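Why I've gone off code coverage targets

I've been writing tests for a living for 14 years now, and I used to be the person who banged on about coverage. I had the badge on the readme and everything. If you'd told me back then that I'd be writing a post asking people to switch the threshold off, I'd have assumed you'd broken the build and wanted company. 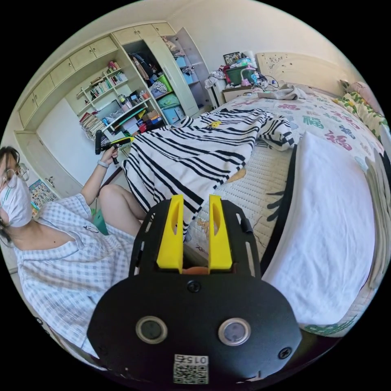
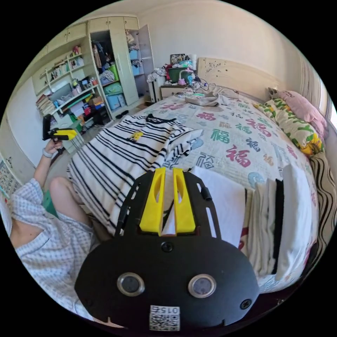
Anyway. The thing that changed my mind was Nallard, our billing service, which I inherited with 1,558 unit tests and a pipeline that went red if coverage dipped below the magic number. I was thrilled! I'd never been handed anything so well looked after. Then in January a customer got charged twice for the same month, and I went looking for the test that should have caught it, and there it was, green as you like. It called the method. It called it with sensible arguments, even. Then it checked that the result wasn't null and went home.

So I started reading the others (evenings mostly, with a lot of toast) and found 410 tests that would have passed no matter what the code gave back, so long as it gave back something. A few had no assertion in them at all. They ran the lines, the lines turned green in the report, the number stayed up, and everyone got their merge. I don't even blame whoever wrote them. If you tell people at half past four that they can't go home until a number goes up, the number will go up.

Fergal Gallagher, who I've argued with about this on and off for ages, thinks I'm throwing the baby out. His line is that a target is a floor: without one, a busy team writes nothing, and a weak test is still better than a gap. I do have some sympathy. I've seen the team that writes nothing. I've been on it. But I don't agree that a weak test is better than a gap, because a gap shows up in the report and a weak test hides. With a gap I'm careful. With a green line I go barging in and rename things.

And they cost you. Every one of those 410 had to be compiled, run and now and then fixed when a constructor gained an argument. We'd be changing 2 lines of real code and then spending the rest of the morning patching up mocks for tests that weren't checking anything. It makes people hate tests, which is a rotten outcome for something that's meant to let you sleep.

What we've done on Nallard is keep the report and drop the gate. The report is still handy! I look at it after I've written my tests, and if there's a whole branch sitting there in red I go and have a think about whether I care. Sometimes I don't. I'm not writing a test for a property that hands back a string.

The other thing, and this was Gráinne Conneely's idea so she gets the credit, is that when you review a pull request you pick one new test, break the code it's supposed to cover, and see if it fails. Flip a comparison, delete a line, return zero. It takes a minute or two and it's oddly good fun. She'd done it by hand for months on Femcombe before any of us noticed, and her reviews were always the ones that found things. There are mutation testing tools that'll do the same job across the lot, and we do run one overnight, but I still like doing it by hand. You read a test differently when you're trying to sneak something past it.

I deleted most of the 410, by the way. I felt quite sick doing it, and the coverage graph looks like someone pushed it off a cliff. The ones that were nearly useful I rewrote with proper expected values, worked out on paper, and a couple of those failed straight away. One was a rounding error on part-month refunds that had been sitting there the whole time under a nice green line.

If you're stuck with a target because somebody higher up likes the chart, at least ask whether it can apply to new code only, and get the break-it-and-see habit going in reviews alongside it. You don't need permission for that bit. Fergal's trying it with his lot at the moment, gate still firmly on, and he's promised to tell me how many of theirs survive.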